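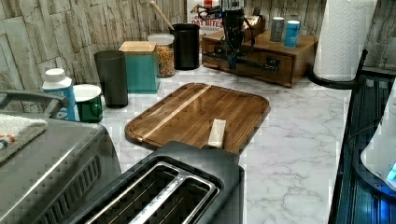

年末なので、台所のカウンターを片付けることにした。普段は拭くだけで終わらせている場所。今日は物を動かして、奥まで拭くつもり。

まず、まな板。縁が少し高くなっている木のやつで、濃い茶色に明るい木の筋が斜めに一本入っている。Trotoの店で2,920円だった。8月に買って、ほぼ毎日使っている。

手入れは月に一度、オイルを塗って一晩置く。オイルはTamの100ml入り。この大きさの板なら一本で半年はもつと思う。食洗機には入れない。

トースターはパンくずのトレイを外して洗う。前回いつやったか覚えていない。乾くまで戻さないこと。

奥の壁は石のタイルで、段差に粉や油がたまる。古い歯ブラシと薄めた中性洗剤でこすって、固く絞った布で拭く。大理石柄のカウンターのほうは、布だけで足りる。

壁ぎわの容器は悩みどころ。竹のふたの青緑のキャニスターと、スナックのガラス瓶は出しておきたい。緑のマグとタンブラーは棚に移す。

棚の空きは幅34cm。Mulletixの仕切りが700円で出ていたので、それを入れてみる。

Thư Nghiêmさんから「布は家電の上に置かず、掛けたほうがいい」と返信をもらった。その通りなので、フックも買い足す。

続きは壁を拭いてから書きます。

2018年12月26日(水)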